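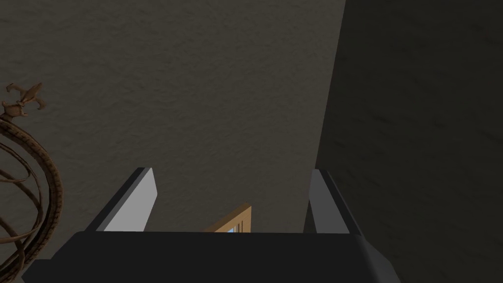
阁楼的屋面内侧为什么比楼下的外墙更容易结露？

阁楼位于建筑顶部，室内暖湿空气在浮力作用下上升，经楼梯口、检修口和管道缝隙进入阁楼；屋面在晴夜又向天空长波辐射散热，外表面温度可低于室外气温。两种作用叠加，使屋面构造内侧的水蒸气分压偏高而温度偏低，容易达到露点。

建筑物理基础 讲义
坡屋顶阁楼的热湿设计
授课：Belmiro Figueiredo
适用：九月开课班次，课前阅读

本讲讨论由储物阁楼改为居住房间时的围护构造。平屋顶、金属夹芯屋面不在范围内。符号沿用前一讲：λ 为导热系数，d 为材料层厚度，R 为热阻，μ 为蒸汽扩散阻力因子。

冷屋顶与暖屋顶

保温层铺设在阁楼楼板上，阁楼空间与室外相通，称冷屋顶。保温层沿屋面坡度布置，阁楼空间纳入采暖范围，称暖屋顶。居住型阁楼只能采用后者，或在矮墙处由坡面转到楼板，形成混合做法。混合做法节省材料，但矮墙根部的气密层必须转折，施工误差多集中在该处。矮墙后方的三角空间属于冷区，通往该空间的小门应按外门处理，门扇保温，四周设密封条。

按保温层与椽子的相对位置，暖屋顶分为椽间保温、椽上保温和椽下保温。椽间保温不改变屋面高度，受椽高限制；椽上保温热桥最少，但屋脊和檐口标高上移，须核对规划条件；椽下保温占用室内净高，通常只作补充层。

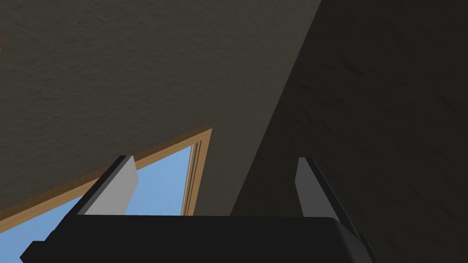
一、传热计算要点

单一材料层的热阻按 R = d / λ 计算。椽间保温属非均质层，木椽与保温材料并列，应分别求上限热阻和下限热阻，取二者的算术平均值。直接按保温材料单值计算会高估热阻，椽距越密，偏差越大。

封闭空气层的热阻与厚度不成正比。厚度增大到一定程度后，对流换热抵消了导热路径加长的效果，热阻趋于稳定。与室外充分相通的通风层，其本身及外侧各层均不计入总热阻，外侧表面换热阻改按静止空气取值。

内表面温度系数定义为：

f = (θsi − θe) / (θi − θe)

式中 θsi 为内表面温度，θi 为室内空气温度，θe 为室外空气温度。

例：室内 20 ℃，室外 2 ℃，矮墙与坡面交角处测得内表面温度 15 ℃，则 f = 13 / 18 ≈ 0.72。该值反映构造本身的性质，稳态条件下与温差大小无关。判断霉菌风险时，应以最不利节点的 f 为准，不得用坡面中部的测值代替。

交角处的 f 总是低于平面部位，原因在于外侧散热面积大于内侧受热面积，且角部空气流动弱，表面换热阻偏大。家具紧贴矮墙放置会进一步增大换热阻，柜背墙面的温度随之下降。设计文件宜在平面图中标明矮墙前的家具位置，柜背与墙面之间留出空隙。 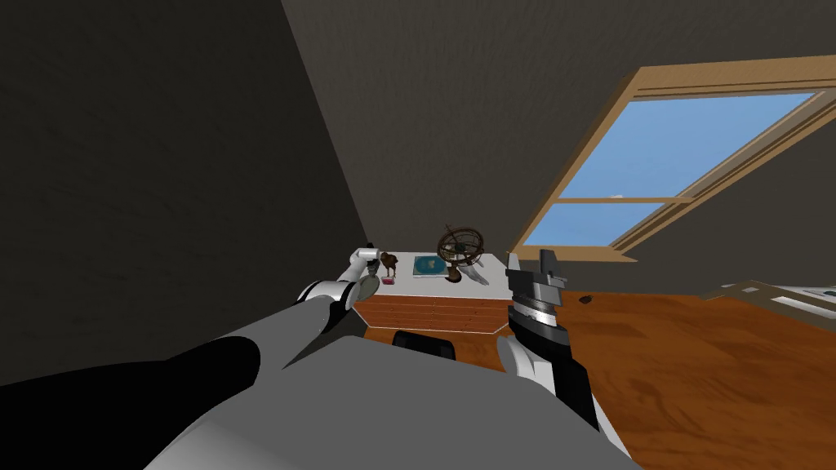
阁楼房间一角：柜子与其左端的棕色小鸟摆件

二、水蒸气迁移

迁移途径有扩散和对流两种。扩散由蒸汽分压差驱动，速率低，可用等效空气层厚度 sd = μ·d 比较各层阻力。对流由空气压差驱动，经缝隙集中进入构造，其输湿量远大于同一时段内的扩散量。因此气密性优先于蒸汽阻力：一张 sd 值很高但接缝未粘结的膜，效果不如 sd 值适中、接缝连续的膜。

各层 sd 值宜由内向外递减。既有屋面若外侧已铺沥青油毡，该原则难以满足，此时可采用变湿阻膜。此类膜在冬季环境湿度较低时阻力较大，夏季湿度升高时阻力减小，允许构造向室内干燥。使用前提是内饰面本身可透汽；乙烯基壁纸、油性涂料和紧贴坡面的密实板材都会使向内干燥失效。

木构件含水率是验收和复查的主要指标。含水率长期超过 20% 时，木材腐朽风险明显上升。测点应布置在椽子外侧下部、檐口附近及天窗下沿。测量针沿木纹方向插入，避开节疤和金属连接件。仪器按树种修正，读数同时记录木材温度。

三、案例：Dostgate 的 Trindero 住宅

该住宅为砖木结构，双坡瓦屋面，原阁楼用于储物，楼板上铺有矿棉。改造后阁楼作卧室，采用椽间保温加椽下补充层，内侧设变湿阻膜。数据记录仪为 Tellel，探头埋设于北坡檐口和南坡天窗下沿。

入住后的首个采暖期，北坡檐口处木材含水率持续上升，南坡读数稳定。打开局部饰面后，发现北坡气密膜在穿管处仅用普通胶带粘贴，胶带已脱开。处理方法为更换成品管道套环，膜与套环满粘，并将原矮墙后方残留的矿棉清出，恢复檐口进风口的通路。

本案例有以下几点供讨论：穿管位置能否在设计阶段移到气密层内侧；补充层内设置安装空腔对净高的影响；仅凭南坡数据是否会作出错误判断。热桥计算的边界条件见 Shih 所编习题集，课上不再推导。
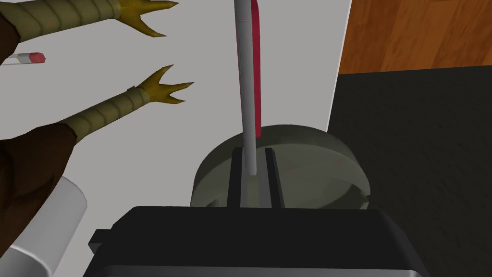
四、通风

屋面通风层位于保温层外侧，自檐口进风，屋脊出风。通风层须全长连续，天窗、烟囱和斜天沟处的椽间会被截断，应在截断位置两侧的椽子上留通气缺口，或改用顺水条形成横向连通。进风口设防虫网，计算有效面积时扣除网丝所占部分。

松散类保温材料在吹填后可能向外鼓胀，压缩通风层。施工时应先固定挡板，再行吹填。

房间通风与屋面通风层相互独立，不可彼此替代。天窗全开换气适用于短时排湿；采暖期内长时间微开天窗，会使窗洞侧壁持续降温，反而在窗框下沿形成凝结。天窗洞口上侧壁宜水平，下侧壁宜垂直，以便暖空气沿玻璃内侧流动。

五、夏季隔热

屋面受太阳辐射强，轻质构造的温度波衰减小、延迟短。仅增加热阻可减少总传热量，对延迟时间的改善有限。木纤维板的密度和比热容较高，在同等厚度下延迟时间长于矿棉。天窗得热往往占夏季得热的主要部分，遮阳应设在玻璃外侧；内遮阳帘吸收的热量大部分仍留在室内。

夜间通风的效果取决于可利用的蓄热质量。坡面内饰采用双层石膏板或黏土板，可增加一定蓄热量，但须复核椽子荷载。

作业

1. 自选一处坡屋顶，绘制檐口节点，用连续线标出气密层，用箭头标出通风路径。
2. 求该屋面非均质层的上限热阻和下限热阻，说明椽距变化对结果的影响。
3. 比较固定湿阻膜与变湿阻膜在外侧为沥青油毡时的干燥方向。

图纸与计算书一并提交，计算书须列出所用 λ 值的来源。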